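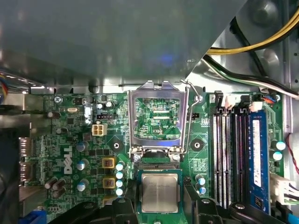
June
By Uzma Mohmand

We got to the Grandham repair fair at half past ten, which I thought was early, and the queue for the toaster table already went past the tea urn! Sandamali Cassim had brought two lamps and her late aunt's sewing machine (a heavy old thing, carried from the bus stop between us), and she was sent straight through to the sewing corner, where Virgilio Sison oiled it, tutted at it and told her it would see us all out. 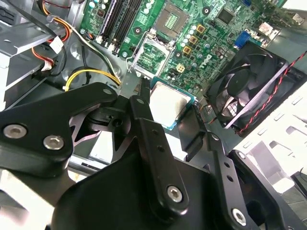 I wandered off to the clothes side after that and spent far too long watching Jennylyn Mercado darn the elbow of a green jumper. She let me have a go, and my patch is lumpy but I'm rather proud of it. Lunch was lentil soup and a very good seeded roll, eaten on the steps in the sun, and we caught the ten to three home with one lamp still to mend.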